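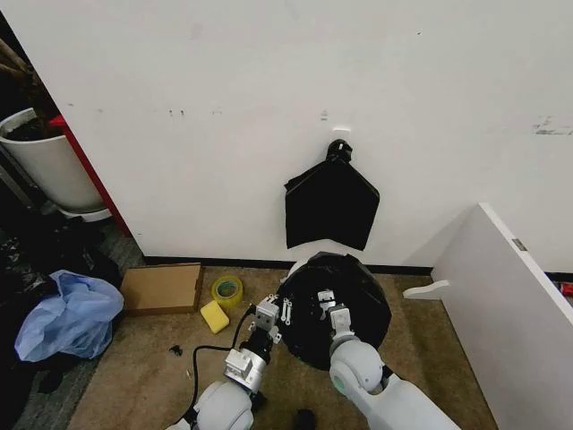
Both arms at work on a lined trash bin, with one gripper reaching in over the black liner. (Photo: Sirko)

Home | Products | Support | Newsroom | Contact

Filed under: Company News, Service Robots

Print this page | E-mail this page

Sirko Opens Orders for Lullum, a Two-Arm Kit That Takes On the Office Trash Bin

DELOW, Thursday, June 20, 2019 – Sirko today opened orders for Lullum, a kit of grippers, cables and software that teaches a pair of robot arms to handle bin liners. Lullum can open a folded liner, seat it in a bin, smooth it over the rim, and later gather the top and lift the full bag out. It works with the thin, floppy plastic bags that building crews already buy by the case, and that is the part the Sirko team is most excited about.

Anyone who has fought with a new garbage bag knows the problem. The plastic sticks to itself, it slides, it folds in a different place every time, and a black bag inside a black bin is hard for a camera to make sense of. Robot arms have been good at picking up boxes and bottles for years. A liner has no fixed shape to pick up, and two hands have to agree on where it is going.

"We tried to do it with one arm for most of a winter," said Azra Vidmar, who leads product development at Sirko. "You'd get one side of the bag over the rim, go around to the other side, and the first side would slip off. In February we put a second arm next to the first one and the whole project woke up. One holds, one pulls. It's how I do it at home!"

Each Lullum gripper has two slim metal fingers that close in parallel. The fingers are narrow enough to slip between the liner and the wall of a bin and gentle enough to let go of thin plastic without dragging it along. The software watches how the edge of the bag is lying and picks the next place to grab. If the liner slides back into the bin, the arms go after it and try again, and the operator sees a short note in the log.

Sirko developed Lullum in ordinary rooms with everyday bins. The test bins have stood on worn carpet, on tile and on a ramp that was supposed to be temporary. Between the first prototype and the release version, the team ran a final series of 1000 liner changes, using the bags and bins its early customers sent in. The notes from that series are included with the kit, with the failures listed by bag type, so buyers can look up their own brand of trouble before they start.

Most of the failures had to do with bags that were a poor fit. A liner that is too small for its bin will still defeat Lullum, and so will one with a drawstring that has worked its way loose. Heavy, wet bags are outside what the kit is meant for. Sirko plans to offer a drawstring update and will send it to all registered owners at no charge.

"I like that they wrote down what it can't do," said Yoshinori Ebihara, operations manager at Shezi, a building services company that has been using an early version on its night shift. "We have small round bins under desks and big square ones by the copiers. It was happy with the round ones on the first night. The square ones took us a week, and Karim was on the phone with us for a good part of it."

Karim Issa runs customer setup at Sirko. He and his colleagues walk new owners through the first session by phone or video, and the guide has been rewritten several times with their questions in mind. The current record for going from a closed shipping case to a first seated liner is 49 minutes, set by a crew at Shezi that had never used the arms before.

"They called me just to brag," Issa said. "I've asked them to write the next edition of the manual."

Lullum also comes with a practice mode. An operator moves the arms by hand through a new bin or a new bag, repeats the motion a few times, and saves it under a name. Practice files can be copied to other Lullum kits in the same building or sent to Sirko, where the software group checks them and, with the owner's permission, adds them to the shared library. The library opens with 33 bin shapes. Mateja Hoxha, the engineer who looks after it, is hoping for many more, and has a particular interest in step-on bins with stiff lids.

"Please send me the odd ones," Hoxha said. "The bin in the back of your break room with the dent in it, I would love to have that one."

What's in the kit

Two parallel grippers with wrist mounts
Cables and a control box
Lullum software with the starter bin library
Printed setup guide and test notes
Spare finger pads

Arms and stands are sold separately. A list of supported arms is available from the Sirko support desk.

Availability

Lullum can be ordered now directly from Sirko. The first production run is 600 kits, and orders will ship in the order they are received. Schools and training centers may ask for a loaner kit for one term.

About Sirko

Sirko makes grippers and software for robots that work in offices, schools and other shared buildings. The company is based in Delow, where its workshop is open to visitors by appointment.

Press contact

Valbona Nikolovski
Press Office, Sirko, Delow

Print this page | E-mail this page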